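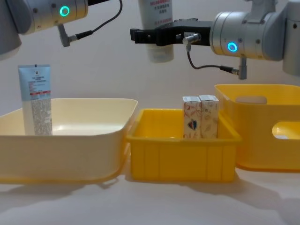

Does toothpaste expire, or is the date on the crimp only for the store?
The date applies to the fluoride. Most tubes carry one set at two or three years from filling, and past it the maker no longer vouches for the stated strength.

Zoila Huaranga
Thread, 8 posts

1/ Follow-up to February's thread on reading the crimp. Several replies asked which number is the date and which is the batch. On most tubes the batch code starts with a letter. The date is month and year, no day.

2/ Fluoride does not spoil. It can bind to other ingredients over time, mainly calcium-based abrasives, and bound fluoride does little for enamel. Silica pastes hold up better.

3/ Texture goes separately. Water leaves through the cap threads and the binder lets go. If liquid comes out first and paste second, the mix has split. Kneading the tube will bring it back for a day or so.

4/ Storage: cap on, room temperature, away from the radiator. A car glove box in summer is the worst place I have tested. My Stinda travel tube separated there in 3 weeks.

5/ Dymphna Ó Riain asked about laminate versus all-plastic tubes. Laminate has a thin barrier layer, often foil, and keeps flavor longer. All-plastic springs back after squeezing and pulls air in. Laminate stays flat where you press it.

6/ Flavor loss is the first thing people notice. Mint oil passes through plain plastic slowly. A weak taste says nothing certain about fluoride content.

7/ No date printed? Rules differ by country. Write the month of purchase on the tube with a marker. I do this with the Kirex multipacks, where the outer box has the date and the tubes do not.

8/ Correction to the February thread: I gave the Firnerau tube as 1,450 ppm. The box says 1,000. The chart is fixed. Next up is caps, flip-top against screw.

2,297 views

Search posts Go
We use cookies to remember your settings. Accept Manage
Contact | Back to top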